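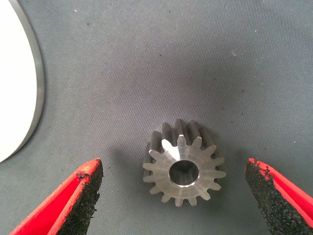 A small steel gear on gray cloth, between the red fingers of a Tidside gripper.

Can a Robot Do Your Chores Yet? Tidside Opens Its Jamdale Workshop and Answers the Question

JAMDALE, September. Hi, I'm Guðlaug Thorlacius, I run the workshop at Tidside, and I've been asked to write this release myself because apparently the last one sounded like a washing machine manual. Fair enough!

People ask me the same thing at every party: when is a robot going to do my dishes? My short answer is that I wouldn't sell your dish rack. My longer answer takes a Tuesday afternoon, which is why we're opening our doors at 2 p.m. on Tuesday so you can come see what our machines can do and (this is the fun part) what they still make a mess of.

We've spent the past year on small jobs from the shop floor. Picking up a gear, turning it the right way, putting it on a shaft. Sorting washers. Hanging a wrench back where it belongs. It's the stuff a new hire learns before the first coffee break, and it has kept 3 of us very busy.

So here's where we stand. In our latest run on loose gears, the arm made 1850 tries at picking one up and setting it in a tray, and it got 1654 of them right. I was thrilled with that number for a whole evening. Then I thought about a person on a real line dropping a part that often, and I went back to work on the finger pads. A gear is a tricky thing to hold, with all those teeth, and if the grip lands a little off, the part swings around just enough to miss its spot.

Chores at home are harder still. A gear has the decency to stay the same shape. A sweatshirt doesn't, and neither does the pile it came out of. We have had our arm fold dish towels, and it does a nice job when the towel starts out flat, so if you'd like to flatten your towels first, we can probably help you out! Clearing a table is coming along too, as long as you're in no hurry and you like your cups kept well away from the edge.

My colleague Mikkel Hauksdóttir is more cheerful about all this than I am. "I think the workshop comes first and the kitchen comes after," Mikkel told me when I went looking for a quote. "A shop will put up with a slow helper if it shows up every night. A family wants dinner cleared before bedtime." We argue about how long that gap will be, and you're welcome to take sides on the day.

What's on at the open afternoon: gear picking and tray loading on the main bench, towel folding in the back, and a sorting table where you can bring a small, clean part from your own shop and let the arm have a go at it. Please don't bring anything sharp or anything you'd cry over. Our friends from Skastov will be there too with their shelf-stocking cart, and they've promised to run it live, no matter how it behaves.

Admission is free and kids are welcome with a grown-up. We're in the old Montoya building, use the side door and ring twice.

About Tidside
Tidside builds grippers and software for small-parts handling in workshops. We're based in Jamdale.

Press contact
Guðlaug Thorlacius, Tidside workshop, Montoya building, Jamdale. Reporters who want bench time before the doors open should let me know by the Friday before.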